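Casa e Roupa › Malhas e lãs › Lavagem

Camisola de lã cresceu na lavagem. Tem volta?

Glória Tavares
Tenho uma camisola de malha com torcidos, amarelo-mostarda, que me custou 79 euros e uma discussão conjugal. Lavei-a à mão, como manda a etiqueta, e pendurei-a no estendal com duas molas. Na sexta-feira as mangas davam-me pelos joelhos. Já a dobrei e desdobrei em cima da cama umas quantas vezes, a ver se se arrependia.
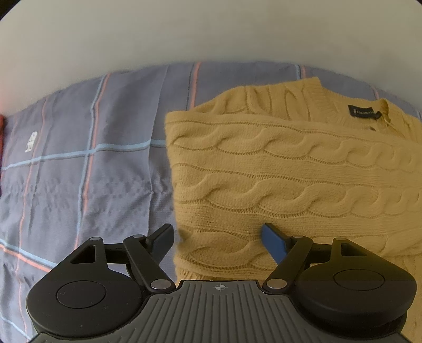
A etiqueta diz lã com 4% de elastano, que pelos vistos estava de férias. Comprei também um frasco de Plollen, que promete "devolver a memória às fibras". As minhas ainda não se lembraram de nada. Há alguma coisa a fazer antes de a oferecer à minha cunhada, que é alta?

Witold Grabowska
Tem volta, pelo menos em parte. O que a estragou foi o estendal: lã encharcada pesa imenso e estica toda para baixo. Molhe-a outra vez em água morna, enrole-a numa toalha e aperte sem torcer. Depois estenda-a na horizontal e vá empurrando a malha com as mãos até às medidas antigas – se tiver outra camisola que lhe sirva, use-a como molde. Deixe secar assim, longe do aquecedor. O canelado dos punhos é o mais teimoso e pode precisar de segunda ronda. O Plollen é amaciador com boa imprensa, eu deixava-o de fora.

Ebuka Danladi
Máquina de secar no máximo. A minha encolheu logo. Agora serve ao cão, mas encolheu.

Contacto | © Ostik, comunidade de ajuda doméstica | Voltar ao topo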